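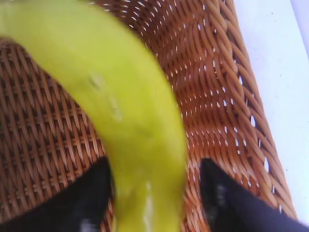

Figure 3. A banana with yellow-green peel above a woven basket (colour stage 3 in our scale).

3.2 Colour stage at purchase and household waste

The households in Volenton and Tultitz were asked to write down, for each purchase of bananas, the colour of the peel on the day of buying and the day on which the last fruit was eaten or thrown away. For the colour we used a simple scale with five stages, from fully green (1) to yellow with many brown spots (5). Stage 3, to which the fruit in Figure 3 belongs, is yellow with a greenish cast and without brown spotting. The scale was first tried in Toledo by Consuelo Cabello, and we have kept her wording, except that "spotted" was changed to "with brown spots" after several participants asked what was meant.

In total 652 purchases were recorded, of which 269 came from Tultitz. We removed 11 records in which the colour was missing, and a further 11 in which the date of the last fruit was earlier than the date of purchase. The remaining 630 records are used in the rest of this section.

Bananas bought at stage 3 were thrown away less often than those bought at stage 5, as one would expect. More surprising for us was the result for stage 1. Many households forgot these fruits in a cupboard or disliked their taste, and several wrote in the diary that they had bought new ones in the meantime – a behaviour which was also described in the Vavis diaries, although there it concerned pears.

We must note that the diaries were kept in October, when kitchens in both towns are usually not yet heated. The speed of ripening in winter may therefore be different. Storage in the refrigerator was reported only by few households and is treated separately in Section 3.4.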